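I have been meaning to write about the cupboard under the bathroom sink since January, when we moved from the big draughty house on Belmonte Street to the unit in Jirkard. Then the unpacking dragged on, and the tomatoes needed picking, and after that I had a cold that lasted a fortnight, so you are getting it now, with apologies to the two readers who emailed to ask if I'd given up.

We were in the old house for 29 years. I say that to people and they make a sympathetic face, as if I must have been weeping into the tea towels, but mostly I was tired and wondering how we had come to own so much cough syrup. The furniture was easy. You look at a sideboard and you know within a minute whether it will fit in a two-bedroom unit, and if it won't then you ring the op shop and two nice young men come and carry it down the steps. Books were harder, though I'd been giving those away in dribs and drabs for a year. What flattened me was the small stuff. Buttons, batteries, picture hooks, the little bottles of things that you buy for one particular week of your life and then keep for the rest of it.

I found ear drops from a dog we had two dogs ago. I found four lots of clove oil, which tells you something about my teeth and something more about my ability to look in a cupboard before going to the chemist. There was a bottle of sewing machine oil in with the hand creams, and I don't like to think how long that had been waiting for me to reach in half asleep.

My method in the old place, if you could call it that, was the wicker basket. I had one in the bathroom, one in the laundry and a sort of hamper in the hall, and they looked lovely. A visitor once told me the bathroom looked like something out of a magazine and I lived on that for months. But a wicker basket is a lid over a secret, even when it hasn't got a lid. Everything small slides to the bottom and goes dark. You have to tip the lot out on the bed to find the eye drops, and then you find something interesting, and then it's lunchtime and you still have a sore eye.

So for the unit I made myself one rule, and the rule was that I had to be able to see through whatever I put things in. I was quite stern about it. Out went the baskets (my sister has two, and the cat next door to the old house apparently sleeps in the hamper) and in came clear plastic, which I'd always thought of as a bit grim, a bit like a staff room.

I'm going to admit that I was wrong about that. A clear bin on a table with the sun coming in is a cheerful thing, really, and there's something companionable about being able to see all the little caps standing up together.

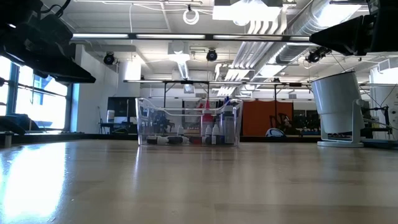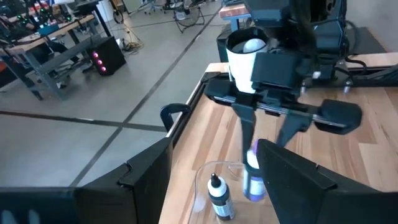

The next question was how to sort it all, and I went through three systems in as many weeks. First I did it by ailment, like a chemist would. That sounded sensible right up until I had a tube of something that was good for burns, bites and chapped lips, and I stood there in my dressing gown having a small philosophical crisis over which bin it belonged in. Then I did it by room, which only works if you have rooms, and we now have what the agent called "zones".

What I settled on is sorting by how fast I want it. There's a bin for things I'd want in a hurry, and it lives on the shelf by the kettle where either of us could find it in the dark: bandaids, antiseptic, tweezers, the good torch. There's a bin for things I use every week or so, and that one's under the sink. Then there's the slow bin, up high, for leather conditioner and silver polish and the glue for the handle of the blue jug, which comes off once a year whether or not anybody touches it. I can't tell you how much easier my mornings are. My husband, who did not have an opinion about any of this, has started putting things back in the right place without being asked, and I'm not saying a word in case he notices.

A few people at the garden club wanted to know where I bought my bins, so I'll put it down for everyone. I got the first lot from Nolleo, the homewares place near the roundabout, and I liked those best for the shape, a bit wider at the top than at the bottom so your hand goes in easily. Their lids are sold separately, which annoyed me at the till, but I've since decided that I don't want lids. If it has a lid I'll put something on top of it, and if there's something on top of it I won't open it, and there we are back at the hamper. The second lot came from a market stall and they've already gone cloudy, so I suppose you do get what you pay for, some of the time.

I should say a word about labels as well. I bought a label maker. I had a wonderful afternoon with it, labelled the whole kitchen including the bread bin, and then peeled most of them off again when I saw the look of the place. It was like living in a shop. The ones I've kept are on the tops of little bottles, where you only see them when you're looking straight down, and they have the month I opened the thing and nothing else. That has been worth every cent. Eye drops in particular are fussy, and the pharmacist has told me off before about hanging on to them once they're open, so now I write the month on straight away – at the bench, with the bag still on my arm.

Speaking of the pharmacist, please don't tip old medicines down the sink or put them in with the kitchen rubbish. I took mine back to the chemist in a shopping bag, feeling like a criminal, and the girl at the counter didn't turn a hair. She said people bring in far worse.

The part I hadn't bargained on was how fond I would be of some of it. At the very back of the hall cupboard there was a tiny bottle of rosewater that my mother brought us from Vavport, the year she took the bus by herself, 360 kilometres each way, and came home sunburnt and thrilled with a bag of presents for everybody. It was long past being any use as rosewater. I took the cap off and there was hardly any smell left, a sort of dusty sweetness, and I sat on the edge of the bath for quite a while. I don't care what anyone's system says about things like that. It isn't in the fast bin or the slow bin. It's on the windowsill in the bedroom, next to the clock, and it gets the morning light.

We drove out to Vavport ourselves in the autumn, as it happens, the first proper trip since the move. It's only 142 kilometres from Jirkard, much closer than it ever was from the old place, and we kept saying to each other in the car how silly it was that we'd never thought of that as a reason to come here. The bakery by the jetty is still going. The hotel with the green verandah has been painted white and I haven't decided if I forgive them. We had fish and chips on the sea wall with our coats on, and I bought nothing small whatsoever, unless you count a jar of quince jelly, and that was gone by the weekend.

There are still 10 boxes in the garage that I haven't opened. I know what's in most of them – Christmas things, the good plates, a great deal of wool. One just says MISC in my own handwriting, underlined, and I can only suppose I was very pleased with myself when I wrote it. I'm going to leave that one until the weather cools down again and do the wool first. If anybody local would like some, it's mostly eight ply, a lot of it in a mustard colour I must have been mad for at the time, so leave a comment or catch me at garden club and I'll bring a bag along.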